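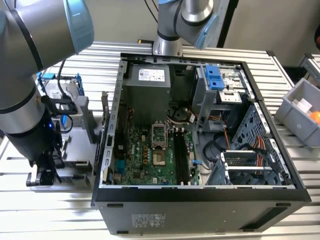
Warum hat der Arm nicht einfach angehalten, wollte Marina Nikolaidis beim letzten Termin wissen, eine Kraftüberwachung sei doch vorhanden gewesen.

Vorhanden war sie, und sie war auch eingeschaltet. Um die Frage zu beantworten, gehen wir den Vorfall an der Zelle Privix hier der Reihe nach durch. Grundlage sind das Steuerungsprotokoll und der Bericht der Firma Bratumis, die die Zelle betreibt.

Handout 8: Fehlerfall Steckkarte, Zelle Privix
Vorlesung Robotik in der Demontage und Montage

1. Aufgabe der Zelle

Zwei Roboterarme arbeiten an einem liegenden, seitlich geöffneten PC-Gehäuse. Arm A führt den Zweifingergreifer und bewegt Laufwerke und Steckkarten zwischen Gehäuse und Ablage. Arm B arbeitet von der Rückseite des Tisches her. Beide Arbeitsräume überschneiden sich über dem Gehäuse. Die Ablaufsteuerung Grarkero gibt den gemeinsamen Bereich immer nur einem Arm frei.

Beim Einsetzen einer Karte fährt Arm A zunächst eine Vorposition an, senkt die Kontaktleiste bis kurz über den Steckplatz ab und schaltet dann auf kraftgeregelte Bewegung um. Zulässig sind in dieser Phase bis zu 40 N in Steckrichtung. Quer dazu liegt die Grenze bei 8 N.

2. Ablauf des Fehlers

Der Vorfall ereignete sich im Dezember, kurz vor Schichtende. Der Arm hatte vorher ein Laufwerk abgelegt und anschließend eine Karte aufgenommen. Die Karte war im Greifer leicht verdreht. Beim Absenken traf das Halteblech auf die Kante des Gehäuserahmens, der Arm drückte weiter. Nach 34 Sekunden meldete Grarkero eine Zeitüberschreitung und stoppte beide Arme. Eine Kraftmeldung gab es nicht.

Schaden: Platine der Karte gerissen, Halteblech verbogen, Steckplatz auf der Hauptplatine gelockert. Verletzt wurde niemand, der Schutzbereich war geschlossen.

3. Ursache

Der Kraftsensor sitzt zwischen Flansch und Greifer und misst das Gewicht von Greifer und Werkstück mit. Die Steuerung zieht diesen Anteil rechnerisch ab. Dafür braucht sie einen Lastdatensatz: Masse, Schwerpunkt und aktuelle Orientierung.

Nach dem Ablegen des Laufwerks hätte der Datensatz auf „Greifer leer“ und nach dem Aufnehmen der Karte auf „Greifer mit Karte“ wechseln müssen. Beide Umschaltungen fehlten im Programm, weil der Abschnitt aus einer älteren Fassung kopiert worden war. Die Steuerung rechnete also weiter mit der Masse des Laufwerks.

Dazu kam ein zweiter Fehler. Vor der kraftgeregelten Phase wurde der Sensor auf null gesetzt, und zwar an einer Stelle der Bahn, an der das Blech bereits anlag. Die Kontaktkraft wurde damit zum Nullpunkt erklärt. Alles, was danach überwacht wurde, war nur noch der Zuwachs gegenüber diesem Wert.

Zur Übung: Skizzieren Sie den Kraftverlauf über der Zeit einmal mit richtigem und einmal mit falschem Nullpunkt. Tragen Sie die Grenze von 40 N in beide Diagramme ein.

4. Warum die Verdrehung nicht auffiel

Der Greifer meldet nur die Öffnungsweite. Eine verdrehte Karte ist zwischen den Fingern genauso dick wie eine gerade gehaltene. Die Lageprüfung mit der Kamera war zwar programmiert, wurde aber nur nach dem ersten Greifen eines Loses aufgerufen. Das Los hatte 48 Karten.
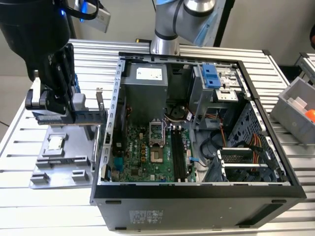
Man könne doch einfach die Kraftgrenze herabsetzen, dann wäre der Arm früher stehen geblieben, lautete ein Einwand aus der Übungsgruppe.

Bei falschem Nullpunkt verschiebt eine kleinere Grenze das Problem nur. Außerdem braucht eine Kontaktleiste eine gewisse Steckkraft. Liegt die Grenze darunter, bricht auch das fehlerfreie Stecken ab, und erfahrungsgemäß wird sie dann im Betrieb wieder hochgesetzt.

5. Maßnahmen

Der Sensor wird jetzt in der Vorposition genullt, mit sicherem Abstand zum Gehäuse. Der Lastdatensatz ist an den Greifbefehl gekoppelt und kann nicht mehr getrennt davon aufgerufen werden. Die Lageprüfung läuft bei jeder Karte. Neu ist auch eine Wegüberwachung: Steigt die Kraft, bevor die erwartete Stecktiefe beginnt, hält der Arm an und fährt die letzte Bewegung langsam zurück.

Offen ist das Wiederanfahren nach dem Halt. Im Bericht steht dazu nur „nach Sichtprüfung quittieren“. Überlegen Sie, welche Zustände vor der Freigabe geprüft werden müssen, insbesondere für Arm B.

6. Zur Vorbereitung

Lesen Sie im Skript von Dimitriou den Abschnitt über Lastkompensation. Die Protokolldatei liegt im Kursordner, die Kraftwerte stehen in der vierten Spalte und sind noch nicht gefiltert.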